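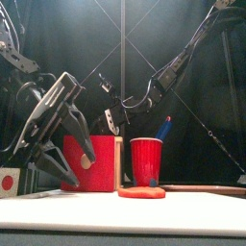 跑马拉松的人里头，我最想写的一直是领跑员，就是胸前号码布上印着英文“PACE”、跑到一半就不见了的那几位。直播镜头有大半场都对着他们，解说却很少念他们的名字，等到真正的比赛开始，他们已经披着毛巾坐在路边的面包车里了。我给朋友讲领跑队形的时候喜欢随手抓东西摆，图里白桌面上的那几样就很够用：红杯子当领跑员，红盒子当要破纪录的那位大明星，那块扁扁的橙色的东西嘛，就当跟在后头蹭风的第二集团。你把杯子往盒子前面一挪，朋友马上就懂了，然后他一定会问同一句话：那杯子能拿多少钱？

这句话我被问了好几年，一直答得含含糊糊。冠军奖金有公示，破纪录奖金有公示，连鞋厂给的奖励有时候都会被人漏出来，唯独领跑员的价码，大家都像在聊自己的体检报告，声音一下子就低了。所以今年春天我干脆跑了一趟费利（Felley），去看那里的马拉松，顺便盯着一个人看，从他下火车看到他上火车。

他叫贾巴里·比沃特（Jabari Biwott），瘦高个，笑起来先眯左眼。你大概没听说过他，不过你要是爱看欧洲的二线马拉松，十有八九见过他的后背。

先说说费利这个地方

费利马拉松在圈里属于那种“中间偏上”的比赛，有电视信号，有精英组，有一条贴着河走的平路，唯一的毛病是风。河风从正面来的时候，领跑员就值钱了；风从背后来的时候，选手们一个个都觉得自己天下无敌，领跑员反而要挨骂，说你怎么压着我。贾巴里跟我讲这个的时候一点怨气都没有，他说他当雨伞当习惯了，晴天的雨伞总归是碍事的。

比赛的精英组由格兰妮·莫伊尼汉（Gráinne Moynihan）一手操办。我提前给她写信说想写领跑员，她回信只有一行：“终于。来的时候带件厚外套。”我真带了，真用上了，费利的早晨冷得我连录音笔的按钮都按不准。

她在酒店大堂给我看那张配速表，密密麻麻，改过的地方用不同颜色的笔。我原来以为领跑嘛，就是跑得快的人在前面匀速跑，看了表才知道里面全是人情世故。甲选手不喜欢领跑员离得太近，会踩到脚后跟；乙选手偏偏要贴着跑，隔远一点他就心慌；丙选手的经纪人昨晚打电话来，要求前半程每公里再慢一秒，可是丙和甲在同一个集团里，甲的经纪人要求的是再快一秒。格兰妮说她每年最累的就是赛前这一晚，比赛当天她反倒能坐下来喝口热的。

“那最后听谁的？”我问。

“听付得起第二个领跑员的那位的。”

我当时笑了，后来越想越觉得她没在开玩笑。

钱，终于说到钱

好，讲数字。贾巴里这一趟的出场费是3000欧元，他自己同意我写出来，条件是我得把后面的扣项一起写，免得老家的亲戚看见了以为他发了财。

他的合同要求他领到中途的一个指定点，配速误差控制在很窄的范围里，过点的时候分段成绩要落在约定的窗口。落在窗口里，全款；落在外面，看差多少，打折扣；要是中途掉队，那就只剩路费和一句“辛苦了”。有的合同里还有一条附加：你领的那位选手如果最后破了赛会纪录，领跑员也能分到一点。贾巴里做这行这些年，这一条兑现过一回，他拿那笔钱给母亲家换了屋顶。

然后是扣项。经纪人抽一份，税在比赛所在国先扣一份，回去再看看有没有协定能不能抵，这个过程他形容为“跟一堵会说话的墙讲道理”。机票有时候主办方包，有时候只包一程。签证费自理，拒签了照样自理。训练营的床位和伙食是按月交的，不管你这个月有没有比赛。理疗自己掏，鞋子半送半买，我待会儿专门说鞋子，因为鞋子这一段我自己听得最来劲。

七扣八扣，到手里剩下的比一半多一点点。我问他这算多还是算少，他想了想说，比他哥哥修摩托挣得多，但是他哥哥的膝盖可以用到六十岁。

我把这笔账讲给我太太听，她是做会计的，第一反应是：“他这个收入结构太吓人了，全是一次性的。”对，这正是关键！领跑员没有底薪这一说，你这个春天跑得再好，秋天人家换个经纪人合作，你就得从头敲门。大明星手里有多年的代言合同，伤了还能拿一部分；领跑员伤了，电话就安静了。

经纪人也不容易（我知道你们不爱听这个）

贾巴里的经纪人叫米洛万·迪米特罗夫（Milovan Dimitrov），嗓门大，走路快，永远有一个耳机挂在耳朵上，你根本分不清他在跟你说话还是在跟谁说话。我对经纪人这一行向来带点偏见，来之前准备了好几个带刺的问题，结果他一坐下就自己先把刺全说了一遍：对，我抽成；对，我手里有明星，领跑员是我拿来搭着卖的；对，有的时候主办方请我的明星，我会说那你把我的领跑员也一块儿请了。

“你觉得这不好听？”他说，“那你去问问单独敲门的领跑员，问他们今年敲开了几扇。”

我后来还真去问了，答案确实不好看。主办方要的是放心，一个不认识的年轻人说自己能稳稳领到中途，谁敢信呢？万一他一兴奋，头五公里飞出去了，整个精英组的节奏就全毁了，电视台、赞助商、花大价钱请来的明星，统统跟着倒霉。所以圈子越转越小，用来用去还是那些熟面孔。米洛万管这个叫信用，贾巴里管这个叫排队。

米洛万还给我讲了他怎么挑领跑员。最快的人他不要，最快的人心里总藏着一个“万一我自己跑下去呢”。他要的是那种能把同一个配速跑得像缝纫机一样的人，顶风也那样，下坡也那样，旁边有人喊加油也那样。他说他在克尼亚的训练营里……哎，我的笔记写错字了，是肯尼亚，我在冷风里记的，见谅。他说他在姆瓦伊波波（Mwaipopo）训练营里一看就是好几天，专看谁在长距离的后半段还肯抬头看表。

姆瓦伊波波我没去过，只看过贾巴里手机里的视频：红土路，一大早雾还没散，一队人从雾里跑出来，又跑回雾里去，脚步声整齐得让人起鸡皮疙瘩。管训练的是个爱尔兰人，叫达希·海斯（Daithí Hayes），在那边待得久了，说话带着两个地方的口音。我跟他通了一次电话，信号断断续续，他讲得最清楚的一句是：“领跑是可以教的，可是愿意停下来，这个我教不了。”

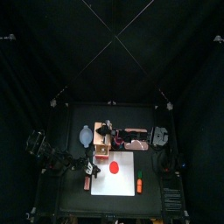 这句话我琢磨了很久，因为它恰好是我最想知道的事。一个身体状态正好的跑者，跑到中途，前面路是空的，腿还有劲，旁边全是欢呼，他怎么能说停就停？

合同上当然有写。有的比赛允许领跑员跑完，有的不允许，有的含糊其辞，写着“视情况而定”。圈子里一直有领跑员一路跑下去、最后把冠军拿走的故事，每个人讲的版本都不太一样，每个人讲的时候眼睛都发亮。贾巴里也讲，讲完了补一句，说那种日子一辈子有一次就够吹了，可你要是年年都想着它，明年就没人请你领跑了。

他自己有没有动过心？动过。就在前年八月，一场小比赛，天热，集团里的明星们一个接一个掉下去，他领到该停的地方回头一看，后面空荡荡的。他说那几秒钟特别长，他看见自己的经纪人站在路边，两只手什么手势也没做。他还是停了。我问为什么，他说他那天早饭吃坏了，再跑下去要出丑的。说完他自己先笑得不行，我到现在也不知道该信几分。

鞋子的事

我答应过要讲鞋子。现在但凡聊跑步，聊到最后都会聊到鞋，厚底、碳板、回弹，聊得像聊汽车一样。大明星的鞋是量着脚做的，有专门的人拎着箱子跟着。领跑员呢？领跑员的鞋常常是上一季的，或者样品，或者尺码差半号垫一双袜子。

贾巴里目前穿维蒂耶（Vetier）的鞋。说是赞助，其实就是厂家每个赛季给他2双比赛鞋，别的没有，不给钱，不给衣服，要求是比赛时商标要露在外面，社交媒体上提到他们的时候语气要积极。他对这个“语气要积极”特别认真，每次发照片都配同一句话：“很好的鞋，跑得很好。”我翻了他一整年的动态，全是这一句，我笑得在火车上被人看。

两双鞋怎么分配是门学问。新的那双留给有电视转播的比赛，旧的那双跑小比赛和最后几次强度课，再旧就送给训练营里的小孩。奥杜尔·恩东古（Oduor Ndung'u）就是这么接到他的鞋的。奥杜尔今年刚开始出来领跑，费利是他头一趟出远门，跟贾巴里住一个房间，紧张得晚饭只吃了面包。

说起来我挺喜欢看他们两个人待在一块儿。贾巴里话多，奥杜尔话少；贾巴里赛前要把号码布别好了又拆下来重别，说别针的位置会影响心情，奥杜尔就坐在床沿上看着，像在看一场很重要的考试。技术会议上，格兰妮把配速要求念了一遍，问有没有问题，全场就奥杜尔举手，问的是：“停下来的时候，往左边停还是往右边停？”

没有人笑他。格兰妮说往右，并且当场在配速表上补了一行。她后来告诉我，这行字她本来就该写上去的，前几年有个领跑员往左一撤，差点撞上补给桌。

比赛那天

比赛那天早上河面上有薄雾，风还没起来。我站在起点后面的围栏边上，脖子里塞着那件厚外套的领子，看着领跑员们一个个脱掉外层的衣服。他们比谁都放松，也比谁都专心，你说矛盾吧，真就是那样的。明星们在看别人，看摄像机，看天；领跑员只低头看表。

发令以后我坐上了媒体车。媒体车这个东西，没坐过的人以为是好位置，坐过的人都知道你是倒着坐的，一路上胃里翻江倒海。不过好处是你正对着领跑员的脸。我跟着看了一路，看见的东西跟电视上很不一样。电视里他们像一排安静的机器，离近了你会发现他们一直在忙：贾巴里用手背朝后面比划，让第二排的人往里收；他会提前好一段就往弯道内侧靠，带着整个集团走最短的线；到补给站的时候他往外让一步，给后面的人腾出拿水的位置，自己那瓶常常就不拿了。

第5公里过去，稳。第10公里过去，风来了，从正前方来的，我的帽子差点飞走。三个领跑员立刻变成了一个尖头的楔子，贾巴里在最前面，奥杜尔在他右后方，我看见奥杜尔的嘴唇在动，后来才知道他在数步子。

到16公里的牌子那里，第三位领跑员掉了。没有什么戏剧性的场面，他就是慢慢地往后滑，一米，两米，然后从队伍的右边退出去了（往右，感谢奥杜尔的那个问题）。楔子变成了一前一后两个人。媒体车上有人叹气说完了，配速要垮。我盯着电子屏上的分段，心跳得比选手还快。

结果没有垮。贾巴里往回看了一眼，朝奥杜尔抬了抬下巴，奥杜尔就上来了，跟他并排。原先的计划里奥杜尔一步都不用跑在最前面，他的任务是躲在后面做备份。两个人肩并肩顶着风，配速慢了一点点，又追回来一点点，过指定点的时候刚好压在窗口的边上。我在车上喊了一嗓子，被旁边的摄影师瞪了，值！

然后他们就停了，往右。贾巴里双手撑着膝盖，奥杜尔原地转了两圈，好像不知道该把自己放在哪儿。集团从他们身边呼啦一下过去，没有一个人回头，媒体车也得跟着走，我只能从车尾看着他们越来越小，有个戴黄帽子的大姐递过去两条毯子。

至于谁赢了比赛，你随便搜一下就有。赛会纪录没破，差一口气，后半程的风实在太硬了。

赛后我在酒店餐厅找到他们，两个人面前的盘子堆得像小山。我问奥杜尔跑在最前面是什么感觉，他说冷。贾巴里在旁边补充，说他跑得有点太靠近路中线了，下次要改。奥杜尔点头，真的掏出一个小本子来记。

米洛万端着咖啡过来，说第三位领跑员的钱他正在跟主办方谈，看能不能按里程给一部分，人家是小腿抽筋，又不是偷懒。格兰妮隔着两张桌子听见了，喊了一句：“不用谈了，给他一半！”米洛万愣了一下，大概他准备好的台词一句都没用上，有点失落的样子。

我还问了一个有点傻的问题，我问贾巴里会不会觉得遗憾，自己的成绩单上有那么多“未完赛”。你去查他的名字，履历上真的一长串都是这三个字母，DNF，不知道的人还以为他是个动不动就退赛的倒霉蛋。他说他女儿也问过。他有两个孩子，大的那个刚会上网，查完回来很小心地问他：爸爸，你是不是总是跑不完？

他是怎么回答的呢，他带她去跑了一次。就在家门口那条路上，他跑前面，她跑后面，风很大，跑一段他就让开，让她自己跑一段。她立刻就喊：不行不行，你回来，前面全是风！他讲到这里停下来切鸡肉，切了好一会儿。

后来的一些零碎

稿子写到一半的时候，我收到贾巴里的消息，4月1日星期一，他说基尼迪托（Kinditow）那边请他秋天去领跑，价钱比费利高。我看了一眼日期，第一反应是你可别逗我。他发来一张合同的截图，是真的，经纪人那一栏签着米洛万龙飞凤舞的大名。基尼迪托的赛道有坡，他没领过有坡的，正在问达希怎么练。

奥杜尔也有消息，有家小比赛单独来请他，没搭着任何明星。钱不多，路费只管一程，可这扇门是他自己敲开的。他问贾巴里能不能把那双新一点的鞋也借给他，贾巴里说不行，那是有电视转播才穿的。隔了一天又说行吧，但是你要还。

我把稿子的前半截发给格兰妮核对，她改了我两个错别字，另外让我加一句：费利明年的精英名单上，领跑员的名字会跟选手的印在一起，字号一样大。解说席也会拿到一份，怎么念都标好了音。至于解说念不念，她说她会坐在他们后面。

我太太看完全文，关心的还是税。她让我转告贾巴里，把每一场的扣税凭证都留好，按国家分开放，千万别都塞在一个信封里。我转告了，他回了我一张照片，一个信封，鼓得快要裂开了。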